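About Us

Most repair firms will tell you on their about page that they are passionate. We have read a lot of those pages, usually after a customer forwarded one to ask why our quote was higher, and we have yet to learn anything from the word. So this page covers what we do, how the bench works, and a few things we won't promise.

Todumholm takes apart small electrical devices and sorts, checks and repairs what's inside them. Little motors, round boards, connectors, the bits of wire that join them up. Our customers are mostly people who have been told the whole unit has to be replaced. Sometimes whoever told them that was right. We say so when it happens, and we charge the inspection fee anyway.

How it started

Karim Berrada and Harish Katiyar met at Gavalas, a parts wholesaler in Weltcombe, where Karim ran returns and Harish tested them. Returns at Gavalas meant a shelf. Things came back marked "faulty" and sat there until somebody needed the shelf. Harish began opening them on his lunch break and kept a notebook. By the time they left, the notebook listed 3155 items, and a good share of them had nothing wrong beyond a bad joint or a plug that had never been pushed home.

We don't quote that notebook as proof of anything. It was one warehouse, one pair of hands, and Harish picked the ones that looked interesting. It did persuade the two of them to rent a unit in Stevusstead, and that was 10 years ago.

The bench

Visitors tend to expect more gear on show. What they get is a white table, yellow trays, and a steel tray in the middle with a sheet of white paper in it. Small parts get laid out on the paper. Karim was against the paper at first (he thought it was fuss) and came around after a week of hunting for black screws on a gray surface.

The rule is one job in the steel tray at a time. We've been told by two different consultants that this is inefficient. Both had charts. Neither had ever had to work out which of two identical boards belonged to which customer, so the rule stays. 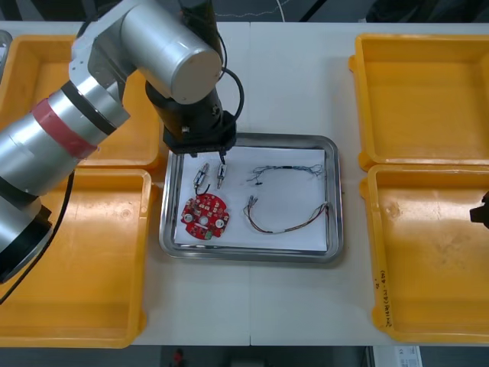
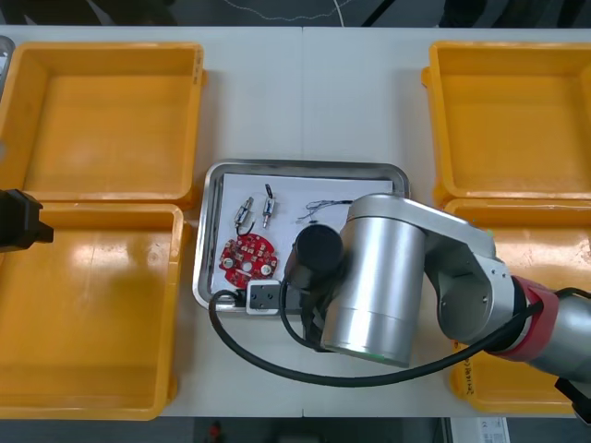 The round red board and two small cylindrical parts, laid out on paper in the steel tray.

Yellow trays get marker on the side, handwritten. We did try printed labels. They looked very professional and they peeled. If you can read the marker, you know what goes in the tray, and if you can't, ask Harish, since it's probably his writing.

Wires are the part of the work that resists every system we've bought. Thin leads tangle. There are clips, combs and a foam thing with slots, and we own all of them. What works is going slowly and not pulling.

What we do

Inspection. We open the unit, lay out the parts, check each one, and write down what we found in plain words. You get the list whether or not you go ahead.

Repair. Reseating connectors, replacing leads, swapping small motors, redoing joints on boards. If a board is too far gone we'll tell you before we spend your money on it.

Sorting. Firms send us mixed boxes of parts they've lost track of. We take boxes of up to 200 pieces and send them back separated and bagged. People are often disappointed by how much of the box turns out to be scrap. We can't help with that.

What we don't promise

We don't say "good as new." A repaired unit is a repaired unit, and we cover our own work for five months. We've seen lifetime guarantees from shops that didn't last as long as the repair.

We don't do same-day. Every few years somebody here suggests it, usually in April when it's quiet, and then May comes.

We also don't claim to be saving the planet. Fixing a thing is generally better than throwing it out, and we're glad of that, but we've never measured it and we're wary of anyone our size who says they have.

Working with us

Send a note before you send a parcel. Tell us what the device does, what it has stopped doing, and whether anyone has already had it open. That last one matters more than people think, and you won't be judged for it. Put small loose parts in a bag with a seal. Please don't tape wires to the board.

The counter in Stevusstead is open from 9 a.m. to 4 p.m. on working days. Ring the bell twice; the first one often gets missed.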